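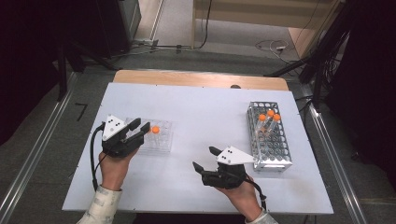 Set-top recorders were supposed to be gone by now, yet Gritus still sells enough of them to bring out a new one every couple of years. The latest is the Stekska, a twin-tuner box with a 2 TB drive and a plain gray remote. I cleared a light wooden table, set the box down and started with the channel scan. The program guide is a grid, and if you record as seldom as I do it looks a lot like a clear rack of round holes with a single orange ball sitting in one of them. Recordings show up in orange, and everything else is left pale. It's easy to read from the couch.

Setup took 20 minutes, most of it spent on a software update. The box asks for a zip code, finds the channels and sorts them by number. You can hide the ones you never watch, but you have to do it one at a time, and I had 50 shopping and music channels to get through.

Recording works the way it should. Two shows can be taped while you play back a third, and series recording caught every episode I asked for, including one that started late after a ball game ran over. The skip button jumps 30 seconds. I would have liked a way to change that.

Streaming to other rooms is less settled. The Uvness app found the box right away on a tablet and played live TV without trouble. On an older phone it dropped the picture twice in one evening. Mercy Urio, who handles support for Gritus, told me a fix is planned for April.

There are two HDMI ports, an optical audio output and a USB port for moving recordings to an outside drive. Copied files only play back on the same box. The fan can be heard in a quiet room, mostly when both tuners are busy.

Owners of the previous model will find the same menus and a faster guide. If your old box still works, the guide alone is not much reason to switch.

Related items
Jadoon indoor antenna: first look
Moving recordings to a new drive
Which remotes work with older Gritus boxes
Uvness app: setting up a second room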